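Chapter 3
Markets and Tolls

In April 1332 the town of Vuvstead received the right to hold a market. Before this, farmers walked to Horkham and paid a toll on the bridge. In this chapter we ask who gained from the change.
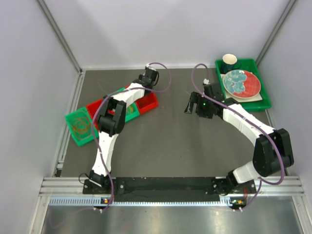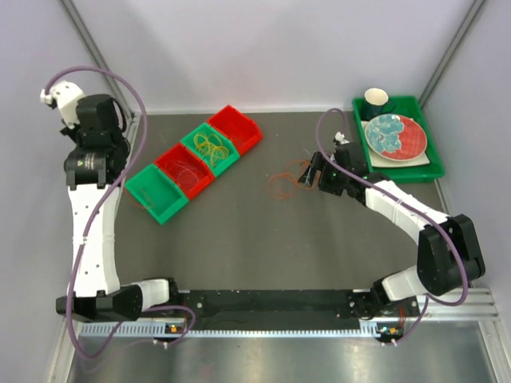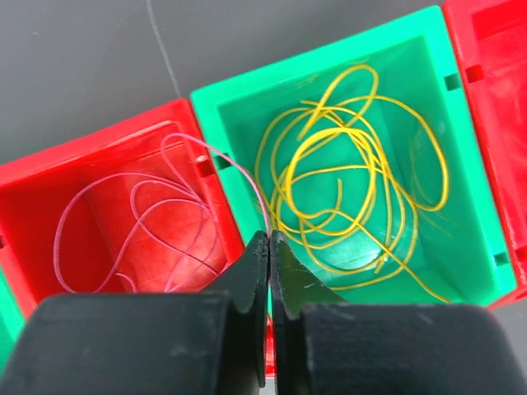
The toll roll lists 300 carts in 2 years. Most of them carried wool or salt.

We use cookies to improve this site.
© Gevton Press. Contact | Back to top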